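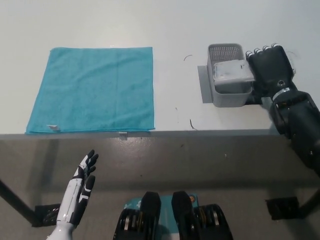
Kunside Shared Workshop – Build Evenings
Handout 3: Hands, baskets and the front edge of the table
Notes by Kamol Siriwan, revised 16/12/2018

Welcome back, everyone, and welcome to those of you who are joining us from Dexter Mercado's soldering group (bring your own mug, please, we are short again). Last time we got as far as moving an arm without a load, and most of you went home pleased, as you should have. Tonight we start on holding things, and I would like you to read this before you touch the controls, even if you only skim it over your coffee.

Where things go

Keep the towel flat on the left and the basket on its gray mat on the right, with plain tabletop between them. It is tempting to push everything together so the arms have less far to travel, but then the hands get in each other's way, and you spend the evening working out which finger caught what. Leave the gap! You can always close it up later, once your moves are behaving.

The towel can come right up to the front edge of the table. With a smooth white top it helps to have cloth in a strong color, and the turquoise one shows up very nicely. Do look at the label corner when you lay it down, and keep that corner in the same place on every run, or your notes will not match your neighbor's.

Gripping a container in the basket

Bring the right hand in from the side. A container leaning at an angle in the basket is a harder thing to hold than one standing square, so go slowly, and close the fingers a little at a time. If you are using the Brivanine script, the closing step is in part 2, and the number to change is the one marked "squeeze." Start low. Dexter started high in September and we still hear about the lid.

Watch the cables at the back of the hand while the wrist turns. Ours run loose there, and a loose cable wants room – follow it with your eyes through the whole move before you let the arm go at full speed.

The other hand

Beginners forget the left hand completely, I did it myself for weeks. Hold it open, below the level of the table and clear of the leg, and check that it has somewhere to go before you call it up. Coming straight up from there will bring it into the underside of the table, so move it out first and then raise it.

For your logbook

Write down the squeeze number, where the basket stood, and what happened, in whatever words you like. The Zutix log now has 3,124 lines in it, of which 1,823 are grips, and the ones I go back to are the chatty ones.

Before next time

Wipe the tabletop before you start, hairs and bits of thread included. Read the Prendergast notes on wrist joints, at least the first two pages, and try the basket grip with the container turned the other way. If you get stuck, leave your logbook on the shelf by the door and I will write in the margin.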